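홈 > 일상 > 주절주절 여행기

차 안에서 먹는 이야기 (장거리 운전 간식 총정리 비슷한 것)

2023년 7월 22일

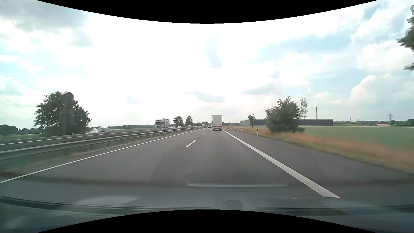

앞에는 트럭, 위에는 구름. 아직 갈 길이 멀어요~

여러분은 장거리 갈 때 간식 뭐 챙기세요? 저는 솔직히 여행 준비의 절반이 간식 준비인 사람이에요. 옷은 출발 전날 밤에 대충 쑤셔 넣으면서 간식 가방은 사흘 전부터 싸기 시작합니다 ㅋㅋ 남편은 저보고 피난 가냐고 하는데, 제일 먼저 가방 여는 사람이 누구더라?

이번에는 올콤(Ollcombe)에서 포모소프(Pomomthorpe)까지 다녀왔어요. 포모소프에 사는 친구 호델리버 데커르(Godelieve Dekker) 집에서 7일 동안 신세를 졌거든요. 호델리버 얘기는 예전 김치 담그기 글에도 나왔으니까 기억하시는 분 계실 거예요. 고춧가루 더 넣으라고 저를 재촉하던 그 친구 맞아요!

가는 길이 중간에 쉬는 시간까지 다 합쳐서 11시간. 애들 둘 데리고 11시간이면 간식이 곧 평화입니다. 그래서 이번에 가져간 것들을 좀 적어 볼게요. 다음에 또 갈 때 제가 보려고 쓰는 것도 있고요.

일단 김밥. 한국 사람 차에 김밥이 빠지면 섭섭하잖아요. 그런데 여름에는 김밥이 정말 신경 쓰여요. 시금치는 쉽게 상하는 것 같아서 오이로 바꿨고요, 오이는 씨 부분을 도려내고 소금에 절였다가 있는 힘껏 짰어요. 손목 나가는 줄... 밥에는 식초를 조금 넣고 완전히 식힌 다음에 말았습니다. 참치마요는 참았어요. 큰애가 참치마요 없다고 입이 이만큼 나왔지만 더운 날 마요네즈는 제가 겁나서 못 하겠더라고요. 일곱 줄 말아서 얼음팩 깔고 보냉 가방에 넣었는데, 점심 먹기도 전에 다 없어졌어요. 제가 먹은 건 꼬다리밖에 없는 것 같은데 말이죠.

두 번째는 삶은 계란! 이건 호불호가 갈려요. 껍질 까는 것도 일이고 차 안에 냄새가... 네... 작은애가 코를 막고 창문 열어 달라고 난리였어요. 그래도 저는 포기 못 해요. 어릴 때 기차에서 아빠가 까 주시던 계란 맛이 아직도 생각나거든요. 종이에 싼 소금에 콕 찍어서 사이다랑 같이. 요즘은 집에서 미리 껍질을 까서 통에 담아 가는데, 편하긴 해도 그 기분이 영 안 나요. 아빠는 계란을 꼭 당신 이마에 부딪쳐서 깨셨는데, 남편은 죽어도 안 해 준대요.

과자는 루트코프스카(Rutkowska) 과자점에서 파는 양귀비씨 비스킷을 샀어요. 올콤 시장 골목 안쪽에 있는 작은 가게인데, 아침 일찍 가야 원하는 걸 살 수 있어요. 맛은 정말 좋아요. 고소하고 많이 안 달고! 그런데 차 안에서 먹기에는 최악이에요. 부스러기가 카시트 틈새로 다 들어가서 집에 와서 청소기를 세 번이나 돌렸는데 아직도 나와요. 다음부터 이 비스킷은 도착해서 먹는 걸로.

과일은 포도를 알알이 떼서 씻고 물기를 닦아 얼렸어요. 작은애 것은 길게 반으로 잘랐고요. 이게 이번 여행의 우승자예요. 가는 동안 살살 녹으면서 샤베트처럼 되는데 어른들도 계속 손이 가더라고요. 통에 키친타월 한 장 깔아 주시면 바닥에 물이 안 고여서 좋아요. 수박도 잘라 갔는데 뚜껑이 덜 닫혀서 가방 안이... 그 얘긴 생략할게요.

음료는 보리차를 큰 보온병에 넣고, 코티츠(Cotitz) 레몬 소다를 어른용으로 두 병 챙겼어요. 코티츠는 병뚜껑이 돌려 따는 게 아니라 병따개가 있어야 하는 거 아시죠? 저는 몰랐어요. 정확히는 알았는데 까먹었어요. 결국 포모소프까지 그대로 실려 가서 호델리버네 냉장고로 들어갔습니다. 마당에서 저녁 먹을 때 마셨는데 시원하고 좋았으니까 됐어요.

그리고 오징어채랑 쥐포! 원래는 애들이 자는 동안 둘이 몰래 먹으려고 숨겨 둔 건데 봉지 소리에 둘 다 눈을 번쩍 떴어요. 아침에 그렇게 깨울 때는 꿈쩍도 안 하더니 ㅋㅋㅋ 다음에는 소리 안 나는 통에 옮겨 담아 가려고요. 이런 건 미리미리 연구해야 합니다.

돌아오는 길에는 호델리버가 치즈 샌드위치를 싸 줬어요. 버터를 정말 아낌없이 바르고 치즈도 두툼하게 넣어서요. 제가 만든 건 아니라서 그런지 더 맛있었어요. 남이 싸 준 도시락이 최고예요, 진짜. 피클도 한 통 줬는데 레시피는 제가 졸라서 받아 왔으니까 한번 담가 보고 괜찮으면 올릴게요. 딜이 한 줌 들어가는데 저희 동네 마트에 딜이 없어서 지금 화분을 살까 고민 중이에요.

혹시 여름에도 잘 안 상하고 부스러기 없고 냄새도 안 나는 간식 아시는 분은 댓글로 좀 알려 주세요. 약밥 얘기를 해 주신 분이 계셔서 그건 다음 주에 해 보려고 찹쌀 사 놨어요!

태그: 장거리운전, 차안간식, 여름김밥, 얼린포도, 가족여행
공유 7 · 댓글 11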